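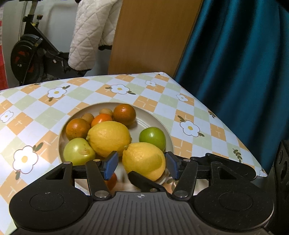
Why do shops and growers sort fruit before selling it? Sorting puts pieces of similar size, ripeness and condition together, so that each lot can be priced, packed and stored in the same way.

## Chapter 4: Grading and Storing Fresh Fruit

Grading begins in the orchard. Pickers leave damaged fruit out of the main crates, and a second check follows at the packing shed. At the Fairclough shed, which appears again in Chapter 6, a sample of 20 pieces is taken from every crate and looked over by hand. In March one delivery of 203 crates was held back for 72 hours while the samples were checked again.

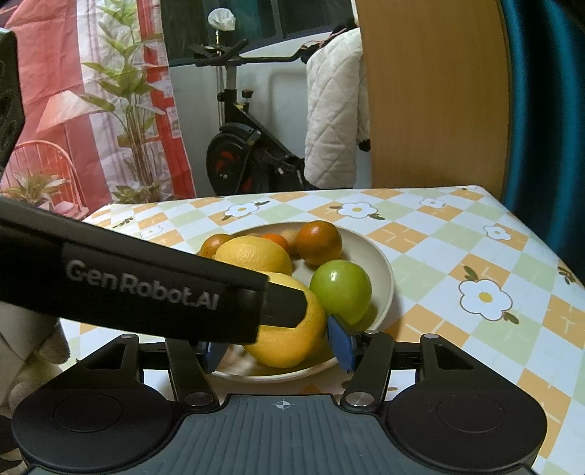

Most faults fall under skin, shape or firmness. A mark on the skin may lower the grade without changing the taste – many such pieces go to juice makers. Soft patches are more serious, as rot can spread from one piece to the next.

Storage depends on the kind of fruit. Apples give off ethylene, a gas that makes some other fruits ripen faster. Lemons ripen very little after picking, but they lose water through the peel and slowly harden. Section 4.1 deals with the grades themselves, and Section 4.2 with cold rooms.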